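Clearing Small Things Off a Bed Before You Change the Sheets

Small items left on a bed tend to end up in the washing machine. A packet of tissues is the worst of them, and one left in a load will put lint on everything. Allow a few minutes to clear the bed first.

What you need

A shallow tray or box lid
A small pouch for beads and jewelry

Step 1. Clear the top cloth

Start with whatever is lying in plain sight on the throw or cover. Pick up soft packets by the middle, and check that the opening is stuck down. Lift strands of beads from one end and lay them straight into the pouch. Do not drag them across a fringed edge, where they can catch.

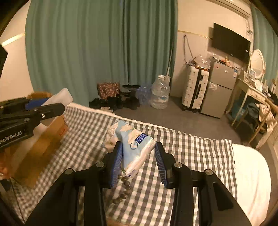
Step 2. Fold the cloth inward

Bring each side of the cloth to the center so that anything you missed rolls to the middle. Lift the whole bundle off the bed and open it over the tray.

Step 3. Check the mattress edge

Run a flat hand along the gap between the mattress and the bed frame. Hair ties and pens collect there.

Step 4. Put things back

Tissues go on the nightstand, beads in a drawer. Make the bed, then lay the cloth on last with the fringe hanging straight.

Percy Cuadros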